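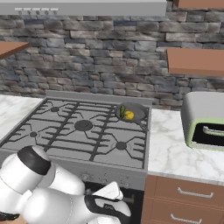
Chapter 4

Letting by the Week: Running a Small Holiday Rental

I got into the holiday rental trade by way of a leaky roof. My aunt had left me half of a cottage in Dreltolside, the roof needed money, and the only way I could think of to find it was to let strangers sleep there in the summer. I knew how to make a bed and that was it! My first listing said "fully equipped kitchen," and I was proud of that line until a guest wrote to ask what it meant. Fair question. To me it meant a gas stovetop with four burners and a shallow pan to go on it, something you could put a lemon and a bit of green veg in and call it dinner. To her (a family of 5, two of them teenagers) it meant a dishwasher, a big oven and enough plates to get through breakfast without washing up. We were both using the same three words and we were miles apart.

So that's where I want to start this chapter, with the gap between what an owner writes and what a guest reads. In Chapter 3 we looked at choosing a property and working out whether the numbers add up. Now we assume you have the keys in your hand and a season coming at you, and you need to tell people what they're booking.

Take distance. Every coastal listing on earth is "a short walk from the beach." I've used it myself. When I finally paced mine out it came to about 1,000 yards, and the last stretch is a steep path with loose stones — fine for me in sneakers, awful for somebody with a stroller and a cooler. These days the listing gives the yards and mentions the path. I get fewer bookings from people with very small kids, and far fewer grumpy emails in August.

Then there's the word "quiet." My friend Ambros Gruber lets two apartments above a bakery in Rollwood, and he called them quiet for years. He wasn't lying. They are quiet, right up to four in the morning, when the mixers go on. He now says "quiet evenings, early bakery downstairs," and he tells me that some guests book for the bakery.
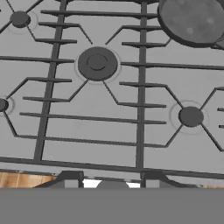
You'll notice that neither of us made the place any better. We only changed the wording, and the wording brought in people who wanted what we had. I'll come back to this a lot, so get used to it.

A listing has three jobs, and we'll take a section for each. It has to be found, which means thinking about the search terms and filters on booking sites. It has to be believed (this is where house rules, fees and deposits come in, and I have strong feelings about cleaning fees). And it has to hold up on arrival day, when your guest is standing in the doorway with the bags, comparing it all with what they remember reading back in December.

We'll also spend time with two longer cases. The first is the Nägeli guesthouse, where Darius Navickas rewrote every room page from scratch over one winter and kept notes on what changed. The second is Dumel, a group of cabins that went the other way and let each owner write whatever they liked. I expected that one to be a mess. Parts of it were, but read it before you decide.

Before you go on, dig out a listing for any place you've stayed in, good or bad. Print it if you can, and keep a pencil handy. We'll be marking it up in Section 4.1.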